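Chapter 7
Grip Faults in Flexible Packaging

7.1 A packing cell that stopped reporting drops

Most fault analysis in the earlier chapters dealt with rigid parts: castings, bottles, molded caps. A rigid part has a known width, and a gripper that closes past that width has missed. Film-wrapped food gives no such signal. The packet bends, the trapped air moves, and the jaws may close nearly all the way with the product still between them. The case in this chapter comes from the Erositz bench cell at Ernimmont, where two small arms on a shared rail load snack packets into an open black box. 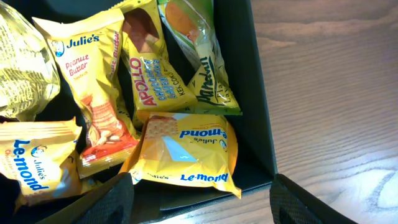
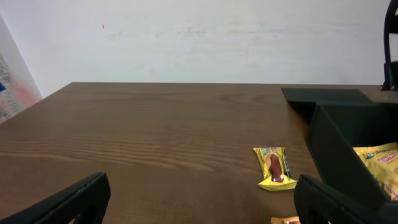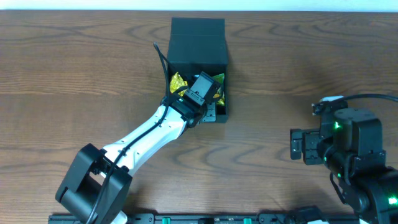
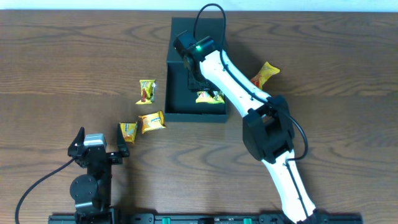 Figure 7.1 Snack packets, the open box and the gripping hardware at the Erositz cell, from four viewpoints.

The cell was run for 3,000 pick cycles in September. The controller log listed 193 failed grips, all of which triggered a retry. A manual check of the same run found 300 packets that had not reached the box. The difference, 107 cycles, had been logged as complete. In each of these the arm traveled to the box, opened its jaws over the tray and returned with no alarm raised.

The Onyshchenko report, on which this section is based, traced the silent failures to a single threshold. Grip was confirmed when motor current stayed above a fixed value for the last part of the closing stroke. A crimped seam caught between the finger pads was enough to hold the current up. The seam then slipped during transport, and the check was not repeated.

Two points should be noted before the detailed treatment. First, the logged failure rate looked acceptable and was used to approve a higher arm speed – a decision that made slippage more likely. Second, a dropped packet is also a safety matter. At Ernimmont an operator reached in to clear one while the second arm was still enabled. The log showed no fault, so the cell had not gone into its hold state. The operator was not hurt.

Section 7.2 defines grip confirmation and transport confirmation as separate events. Section 7.3 applies the Risico worksheet to the cell and ranks each failure by how likely it is to go undetected. Section 7.4 covers access rules for cells with two arms and one work area. Readers who have not worked with current-based sensing should review Section 4.6 first.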